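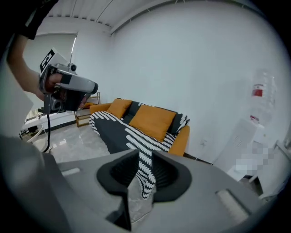 Words: Libor Zelenák
Filed under: Home, Interviews
Reading time: 5 minutes

Poojary has been repairing and re-covering chairs in Lundivgate for 22 years. The workshop is on the ground floor of a former seed store, and on the morning I visited there were chairs stacked to the ceiling along one wall, each with a paper tag tied to a leg. The tags carry a surname and the month the chair came in. Several said July.

"People think I'm slow," Poojary says. "I am slow. The webbing takes as long as it takes."

Most of the work is dining chairs and small armchairs. They come from house clearances, from families who have inherited a set, and lately from people in their twenties who bought something cheap and found the seat had gone. Poojary will look at anything but turns down a fair amount of it. Chairs with stapled joints are usually sent home.

"If the frame is bad, new fabric is a waste of your money. I tell them that at the door. Some of them are annoyed. One man went off and had it covered anyway, and then he came back the next winter with the leg in a shopping bag."

The question customers ask most often is what fabric to choose, and Poojary has firm views on it. Stripes are harder than they look. A plain cloth can be cut slightly off the grain without anyone noticing, but a stripe that wanders on the front edge of a seat will be seen by every person who walks into the room. On a set of six chairs, the stripes also have to match from one to the next.

"You find the middle of the seat and you put a stripe there, or you put a gap there. Pick one and do the same on every chair. I chalk it on the underside first. Then I pin it, and I go and have my lunch, and I look at it again when I come back."

For a kitchen, Poojary recommends a tight weave in wool or a wool mix and tries to talk customers out of velvet. Linen is fine in a bedroom. Anything with a loose, bumpy texture should be kept away from cats.

The cloth comes from two places. Plain wools are ordered from a mill shop in Vokham, which sells ends of rolls by weight. Patterned cloth comes from wherever it can be found, and some of it is old. A shelf at the back holds curtains, blankets and a run of mattress ticking bought from a closing hotel. Poojary washes everything before cutting it, including new cloth, and keeps a strip of each piece in a ledger with the price written beside it.

Prices are a sore point. A drop-in seat, the kind that lifts out of the chair, costs 100 for labor, with fabric extra. A sprung armchair is several times that. Poojary put the rates up last year for the first time in a long while and lost a few regulars.

"I understood it. You can buy a whole new chair for what I charge. It won't be here when your kids want it, but you can buy it."

Poojary learned the trade from an upholsterer in Brundinow, a town two hours up the line, starting at the bench with a ripping chisel and a pile of old seats to strip. That went on for a year before there was any sewing. It is still the part that beginners like least. Old tacks have to be knocked out along the grain so the rail doesn't split, and the dust inside a seat can be decades old.

"I wear a mask now. We didn't then. You find things in there, too. Coins, hairpins, a lot of pencils. I found a train ticket once and gave it back to the family, and they put it in a frame."

There is an evening class on the premises in the colder months, limited to five people, and it fills up fast. Students bring one drop-in seat each and finish it over 12 sessions. They are asked not to bring anything they love on the first go.

I asked what a person could do at home without a class or any special tools. Poojary's answer was to turn the chair over. If the black cloth underneath is sagging, something above it has given way, and it is cheaper to deal with early. After that, vacuum the seat with the soft brush, keep it out of strong sun, and stop tipping back on the rear legs.

"That's most of my business, the tipping. I shouldn't complain about it."

The workshop takes new work in the mornings until noon. The current wait for a set of dining chairs is four months, and Poojary asks that customers measure their own doorways before sending anything large.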